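How to talk to someone you don't know yet

Everybody you know was a stranger once, apart from your family. Starting to talk to a new person is a skill, like riding a bike. You can practise it.

Many children feel shy when they walk into a new class or club. Your heart may beat faster and your face may feel warm. Your body does this when it thinks something important is about to happen. Grown-ups get the same feeling.
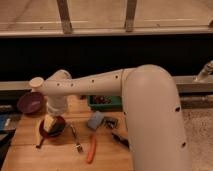

The first thing to do is say hello and tell the other person your name. Say it loudly enough to be heard. Look towards them if you can. If looking at people's eyes feels hard, look at their nose or chin. They won't be able to tell.

Then ask a question. Questions that can be answered with yes or no are over quickly. "Do you like football?" "No." Now you are stuck. "What do you like doing after school?" gives the other person more to say.

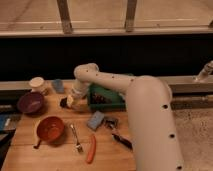

If you can't think of a question, look at what is near you both. You might share a bench, a game or a table. The wooden table in this picture has kitchen things and small objects scattered over it, and you could ask about any of them. "Which of these would you pick up first?" is a perfectly good way to start.

After you ask, wait. Some people need time to think. Try counting to 6 in your head before you speak again. When they answer, listen, and ask about something they said.

At the Allinach after-school club, children play a talking game called Cita. Two players sit facing each other and have to find one thing they both like and one thing only one of them likes. Then everyone moves along a seat.

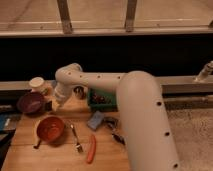
WHAT IF THEY DON'T WANT TO TALK?

Sometimes a person will turn away or give very short answers. They may be tired, worried or busy with something else. Say "OK, see you later" and leave them alone. Don't follow them or keep asking. You can try someone else.

You are allowed to say no as well. If someone makes you feel uncomfortable, walk away and tell an adult you trust. When you are out, or online, check with the grown-up looking after you before you talk to someone you don't know.

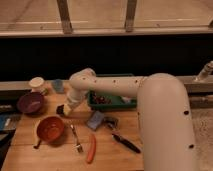

A robot arm reaches over a table with an orange bowl on it.

Try this at home: ask someone in your family what they did at playtime when they were your age. Then ask one more question about the answer.

3,305 shares
8 comments

More to read
Taking turns in a conversation
How to join in a game
Saying sorry and meaning it
What is a compliment?

Contact us | © Karamanlidis Children's Pages | Back to top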